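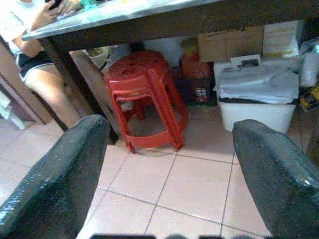 Page 45

stimeo_fan: So is Clalico renewed for another season or what? The gossip pages keep saying the reunion got canned and I can't find one source with a name on it.

couchpotato404: My cousin swears they already filmed it in January. I'd trust her over those sites any day lol

zatudari: Your cousin also said the Nguyen-Tran wedding special was a done deal. Still waiting!
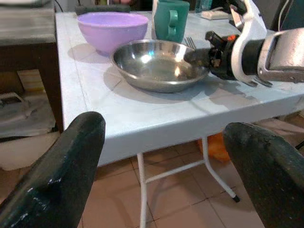 White folding table, corner view

couchpotato404: ok that was ONE time. And the special got pushed back, it never got dropped

stimeo_fan: Pushed back to when though? The petition has 3000 names and the network hasn't said a word. 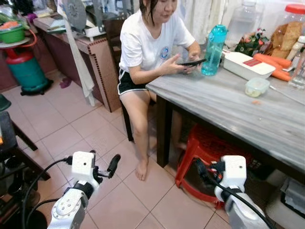 I signed it too, for what it's worth (number 2453, very proud). I just think the last season was kind of a mess and they should fix the editing first.

zatudari: Hard disagree, last season was the best one. The dinner fight alone!!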